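Tinomano Compare: side-by-side trials for grippers, arms and controllers

Choosing a gripper from a spec sheet is a bit like choosing boots from a catalogue. The numbers all look sensible, and then you get the thing home and it pinches. Tinomano Compare is our answer to that, and we're rather fond of it. You load two or more candidates into the same simulated room, give them the same job, and see how each one gets on before you've spent a cent on hardware or freight.

It began as an in-house tool. Glenys Lambert was trying to settle on a hand for a mobile arm that had to take hold of tube handles, and she was tired of swapping adaptor plates all afternoon. She wrote the first version over one December, and customers who saw it over her shoulder kept asking if they could have a copy. Well, now you can!

The package comes with 68 ready-made rooms and 300 objects, each with its own mass, friction and collision shape that you're welcome to change. We've gone for cluttered, lived-in spaces on purpose, with furniture to steer around and plenty of colours for a camera to sort out. The hand truck is a favourite with our own team, as a looped handle asks something quite different of a two-finger gripper than it does of a suction cup (which, as you'd expect, has a miserable time of it).

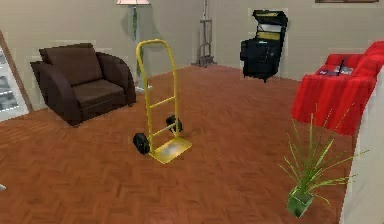 Hand truck on herringbone parquet, from the furnished room set.

Once you've picked a room, you choose your arm, your end effector and your controller from the drop-down lists. The Broltby parallel gripper and the Cieślak three-finger hand are both included, along with a plain suction model, and you can import your own from a URDF file. Every trial keeps its random seed, so the second gripper meets exactly the same starting positions as the first. You can move the camera anywhere you fancy, or run several at once if it's the cameras you're comparing.

Results come out as a table and a replay. Nabil Awad looks after the reporting side, and he's added a contact-force trace that's very handy for spotting a grip that holds but only just.

What you get
Single-seat licence, Windows or Linux
68 rooms, 300 objects
Ernura controller bridge, for running your real control code against the simulated arm
90 days of email help from the people who wrote it

Price: $95 per month, cancel whenever you like. Teaching labs, please get in touch before ordering and we'll sort out a classroom licence.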